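The Basket by the Door

I own a white plastic laundry basket that cost me less than lunch, and it has done more for my house than any piece of furniture I've bought since. I know how that sounds. I used to be a drawer person! I had dividers, I had a label maker, I had a tower of matching boxes from Tresix that I put together over one long January weekend and then never opened again (there's a box in there marked CORDS, MISC, and I'm a little afraid of it).

The trouble with boxes with lids is the lids. You come in with your arms full, you need two hands and a clear surface, and you have neither. So the mail goes on the stairs, and the sweater goes on the mail, and by Wednesday there's a small hill there and everybody is stepping over it.

I'd been complaining about my hill to Ehsan Tanoli, who runs the home goods floor at Bajwa, a store I visit far too often. I was there to look at a hallway bench with a lift-up seat. It was $775. I had more or less talked myself into it when Ehsan asked what I was planning to keep inside.

"Everything," I said.

"Then you'll never sit on it," he said, and he walked me over to the laundry aisle and put a basket in my arms. No lid, holes all over the sides, handles at the ends. I laughed at him. I bought it, though, and I've been walking around the house with it ever since.

My routine is pretty loose. In the evening, around the time the dishwasher goes on, I start at the front door with the basket empty and go through the rooms in the same order: hall, living room, kitchen, stairs. Anything that lives somewhere else goes in. I don't sort and I don't stop to read the back of anything. When I get upstairs I do the loop the other way, and things come out. I timed it once because I'm that kind of person, and it took 45 minutes, but that was the first night, when the hill was still a hill. Now I'm done before the kettle boils, most nights.

You do have to be strict about the coming-out part. My sister tried this and ended up with a full basket parked in her bedroom for a month, and then she bought a second basket, and you can see where that was going. If you're too tired for the second loop, skip the first one and go to bed. The socks will wait.

Which basket? I have opinions. Get one with real cutout handles, wide enough for all your fingers and smooth on the underside, because a thin handle with a mold seam will bite you by the second flight of stairs. Round holes are better than long slots, in my experience, since pens and hairpins go straight out through the slots. The tall hamper kind looks tidy and swallows things whole. You want it shallow enough that you can see the bottom. And I like white, which shows dirt and therefore gets rinsed in the tub once in a while — the gray one I had in my last apartment went years without a wash and I'd rather not think about it.

I also tried a handsome woven one, from Murkow, with leather loops. It snagged two cardigans and a scarf. It holds firewood now.
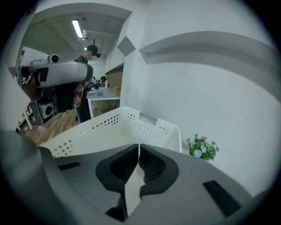

Words by Asif Khattak

The other thing Ehsan talked me into was flowers, and I fought him on that even harder. Artificial ones! My grandmother had a bowl of silk roses that were gray with dust the whole time I knew her, and I'd sworn never. But a plain white wall is a hard thing to live with, and a white basket against it looks like something you forgot to put away. Put a little bunch of pale blue and white daisy types next to it, some green leaves, a few pink and purple buds, and suddenly that end of the room looks like someone meant it. Keep the bunch small. A big arrangement starts asking for a table of its own, and then you're shopping again.

I've softened on fake flowers generally. They don't mind a dark hallway, the cat ignores them, and they get the same rinse in the tub as the basket does. Shake them out, stand them upside down on a towel, and leave them overnight. If the stems have wire in them, dry those first or you'll get rust.

A long ledge is a different problem, and I haven't solved mine. It runs along the living room wall at exactly the height where a person puts down a mug, and every flat inch of it fills up. I've tried books, I've tried candles, I tried a row of little brass animals that I bought in Trinstead and that mostly fell off. At the moment the rule is that the basket goes past the ledge last on the first loop, and whatever is sitting there gets swept in, mugs included. Mugs first, please, and check that they're empty. I learned that with a half cup of cold tea and a stack of clean pillowcases, and those little round holes let every drop of it out onto the rug.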